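About Zirnstead Local News

Last updated: Nov 4, 2024

Zirnstead Local News is a small independent newsroom. We report on what happens in Zirnstead and in the villages on the Skastham side of the river: council decisions, shops that open and close, road works, schools, courts and weather when it makes trouble for people. We publish on this website every day except Sunday, and on Friday morning we send a letter by e-mail to the readers who have asked for it.

The newsroom was started by Fatima Modise, who is still our editor. Before this she worked for a regional paper which closed its Zirnstead office in January, in the middle of a long dispute about the covered market. For several weeks there was no reporter at the public meetings, and traders learned about the new rents from a notice on the door. Fatima went to the meetings herself and wrote down what was said. Those notes were our first articles, and they can still be read in the archive under "Market".

Today we are a team of seven. Three of us are reporters with a full contract, and the others work part of the week on editing, photographs, advertising and the website. Our office is on the upper floor of the Illell building, above the bicycle shop. The entrance is from the yard and the bell is the second one from the top.

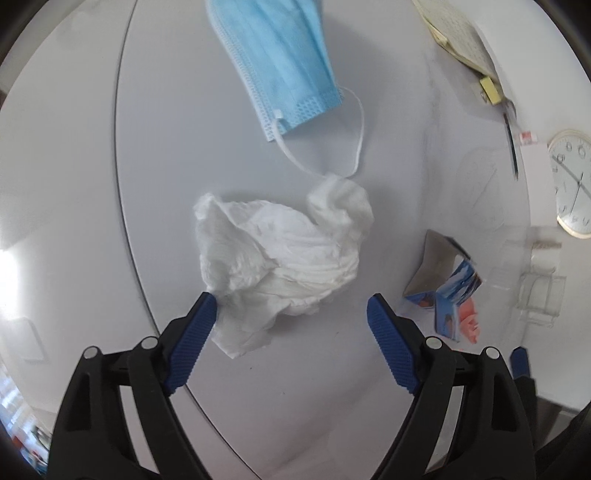 Most of our stories begin with a message from a reader. Somebody's street has no water, or a bus did not come for the third time, or a sign has appeared on a fence and the neighbours would like to know what it means. We telephone the company or the department that is responsible and we ask for an answer in writing. If the answer does not come before we publish, we say so in the article, and we add it later with the hour when we received it.

We try to be exact with words. A planned interruption of electricity is not the same as a fault, and a shop that is closed for repairs has not gone out of business. When we have made an error, we correct it at the top of the article — not at the bottom, where few people look — and the old wording stays visible in the correction note. Please tell us when you find a mistake. Spelling mistakes also count.

Our money comes from some 20 local advertisers and from readers who pay a monthly amount of their own choice. Advertisers do not see articles before publication. If we write about a business that advertises with us, this is mentioned in the text. Reading the website is free and will remain free.

We offer a training place for one young reporter each year. Applicants must be at least 18 and must be able to attend evening meetings. A diploma in journalism is not necessary, but we will ask you to write a short report on a council session of your choice.

The Bañez page, which you find in the menu under "Community", is our noticeboard for clubs and associations. It has its name from the old Bañez print shop, where such notices were once hung in the window. Announcements should reach us by Wednesday noon — later ones go to the following week.

You are welcome to visit us on weekday mornings. In the afternoon we are often out, so it is better to write first.

Contact the newsroom | © Zirnstead Local News | Back to top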